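Okay, thread time. I moved into a smaller kitchen in March and got completely hooked on the history of cutlery. I had no idea how much fun this subject is!

Start with the fork. Two-pronged forks were around for serving and carving long before most people in Europe ate with one. Spoon, knife, fingers, bread - that was dinner for centuries.

And when personal forks did show up, plenty of people found them fussy and a bit ridiculous. Italy took to them early (pasta surely helped), and England dragged its feet for ages.

Knives are my favorite part. You used to bring your own to the table, and it had a sharp point because you speared your food with it. Once forks took over the spearing, the table knife could go blunt and round.

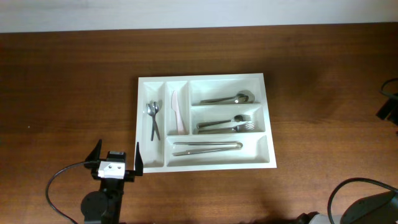 Spoons are the old-timers of the bunch. People were using shells and carved bone and wood way, way back, and the basic shape has hardly changed. A scoop and a handle! Still works!

Then the Victorians went wild. Fish forks, oyster forks, grape scissors, special spoons for marrow. My friend Dorottya Farkas collects the odd ones and has 32 so far, including a sardine server I'm extremely jealous of.

She also got me into reading old household manuals. One of them spends five whole pages on how to set out dessert spoons and I loved every page.

Next on my list is chopsticks, which have thousands of years of history and differ so much between China, Japan and Korea. Ro-un Yoo has promised me a reading list - flat metal Korean ones first, please.

If you've got a weird old utensil in the family, post it below. I want to see all of them, especially if you don't know what it's for.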